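Grippers & End Effectors > Tabletop Practice
3 min read

Drodel Soft-Goods Practice Kit

I wrote the house rules for this kit after a long Monday with Eglė Rätsep, when we'd lost half the day arguing over what counts as a good grasp (we're still friends!). They come printed on a card in the box, and you're welcome to tape the card to your bench.

Rule one is about cloth. Log a grasp only when both fingers have closed on the fabric, and write down where you pinched it. A bunched cloth and a flat one are separate tasks, so please don't mix them in the same log.
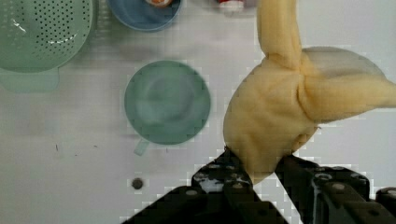

Rule two is clearance. I like to keep the fingertips off the tabletop on the way in, and I set a slow approach speed before anything else. People skip this because the pieces are soft – but the table isn't, and neither are your fingers! Ishbel Skinner runs 200 grasps per session and checks her finger bolts every 10. I'm a bit lazier than that, but I do check before lunch.

Rule three, know your stop button. One person on the button whenever the arm is powered, hands out of the work area, and no reaching in to fix a piece that rolled. Pause the arm first, every single time. Your own site's safety rules come ahead of my card, always.

Rule four is layout. Leave room for the open jaws next to each piece, and mix dishes with plush food so you get hard rims and squashy shapes in one session. 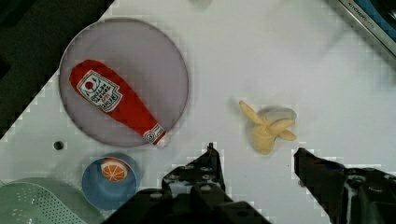

Plush ketchup bottle on a plate, with a part-peeled banana beside it.

We ship from Skikcombe, and the July batch has the revised card. If you've got the older one, write to Nawal El-Sayed and she'll mail you a new one free. Cloths wear out first, in my experience after about 3000 grasps, and we sell those separately.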